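Mesitz – piezas sueltas de taller (varillas y correas)
LEEME

Qué es

Carpeta de fotos y fichas de piezas pequeñas sobre mesa de trabajo. Varillas, correas, tiras de goma, cosas largas y finas en general. Empezó como inventario del cajón de Jakach y se fue haciendo grande, ahora lo usamos también para practicar etiquetado.

1134 fotos en total. 600 de varillas, el resto correas y tiras. Hay 221 sin revisar todavía, están en pendientes/ – no usarlas para nada serio.

Varillas

Criterio rápido: si es recta, rígida y mucho más larga que ancha, va como varilla. Da igual que sea tubo o maciza, por la foto casi nunca se sabe. Color lo más simple posible: gris oscuro, negro, claro. Acabado: mate o brillo, nada más. El material se deja vacío si no viene apuntado en la ficha de papel.

Una gris oscuro, mate, vale de referencia para el color:

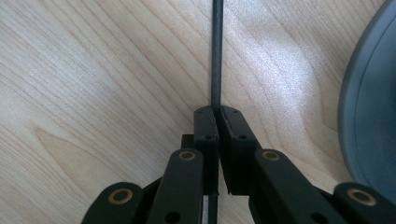 Correas y tiras

Aquí hay más lío. La versión vieja metía todo en "goma" y hubo que rehacerlo. Campos ahora:

- tipo: correa / tira / junta
- superficie: lisa, acanalada, dentada
- nervios: cuántos se ven a lo largo
- extremo: visible, tapado, fuera de foto
- color

Acanalada = nervios a lo largo. Dentada = dientes a lo ancho. Se confunden muchisimo, mirar dos veces. La negra de la mesa de madera clara lleva cuatro nervios paralelos y unas marquitas finas que los cruzan; eso es acanalada igual, las marcas no son dientes.
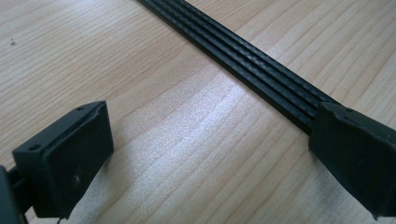

El ancho no se mide sobre la foto. Con la perspectiva una correa parece más estrecha por un lado que por otro y salen números absurdos. Si hace falta medida, calibre y apuntarla en la ficha, en milímetros.

Ojo también con los reflejos en la madera. En la tanda de Gebru alguien marcó brillos como "tira clara" y hubo que borrar un monton de etiquetas. Las motas sueltas de la mesa tampoco se etiquetan.

Estructura

varillas/
correas/
pendientes/
fichas.csv – una fila por pieza, no por foto
notas.txt – manías varias, leer antes de tocar nada

fichas.csv separado por punto y coma. La última pieza dada de alta es la 1120, seguir desde ahí. Los huecos en la numeración son piezas retiradas, no rellenarlos.

Pendiente

- unificar "gris oscuro" y "antracita"
- pasar las fichas de Trumik, siguen en papel
- decidir qué hacemos con las juntas redondas
- revisar pendientes/ antes de agosto

Uso

Interno y para clase, libre. Para otra cosa preguntar primero. Si se corrige una etiqueta, apuntarlo en notas.txt con el número de pieza – solo el número, sin explicaciones largas.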